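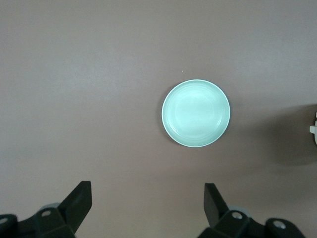 Chamado 93 - Projeto discente de manipulação robótica, equipe Zallen
Situação: em acompanhamento
Abertura: 12 de fevereiro

Descrição do problema
A equipe informa que, na tarefa de recolher o prato, a garra fecha antes de alcançar a borda. A falha ocorre com o prato verde-claro, raso e vazio, apoiado diretamente sobre a mesa. Em cerca de 100 tentativas registradas, a maioria foi interrompida pelo limite de força.

Análise do suporte
O prato é redondo e mais claro que o tampo, com borda fina e quase branca de um lado. À direita há uma sombra larga e difusa sobre a mesa - o módulo de segmentação Engebretsen pode estar tratando essa área como obstáculo. Hipótese ainda não confirmada.

Providências solicitadas
Refazer a calibração do punho com o gabarito Clarnuvbridge.
Reposicionar a luminária e repetir o ensaio com a mesma abertura dos dedos.
Limpar o tampo antes de cada série.
Anexar os registros de força das duas últimas sessões.

Resposta da equipe
Calibração refeita. O novo ensaio depende da liberação da bancada. Os registros serão anexados a este chamado.

Prioridade: 2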